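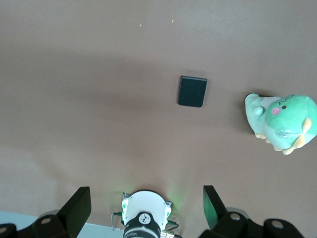 Gripper open over the brown tabletop, with the dark pad and the green plush in reach.

November
By the staff reviewer

The Keliveo Bench Rules is a 56-page handbook on how to behave near a small robot arm. I read all of it, including the appendix on cable ties, and then worked by it for a month.

Most of it is good. Section 2 wants the work surface cleared of everything except the items in the task, and wants it wiped as well. I'd have called my table clean until I looked at the wrist view and found two pale specks near the top. Crumbs, probably. The book takes a hard line on crumbs.

The part on status lights is the best thing in it. Decide what each color means, tape the list to the bench, and don't let anyone reach in on a hunch. Our wrist glows green on both sides, and until this book came along I'd been treating that as mood lighting.

It's weaker on soft objects. Boxes and blocks get a full chapter. Plush toys get one paragraph, which tells you to "present the item consistently." Has the author met a plush toy? Mine lies on its side with its pink cheek up, and it has feet, a fin or a wing, and no obvious place to grab. The Lashari guide is thinner and uglier but handles this better – it makes you write down a starting pose and a grip width before the first run.

I also got tired of the log sheets. Keliveo wants the fingers inspected every 1,000 cycles, fair enough, but the form has a box for the weather.

Buy it if you're setting up a first bench. If you already own the Disteo binder, you have most of this, minus the weather.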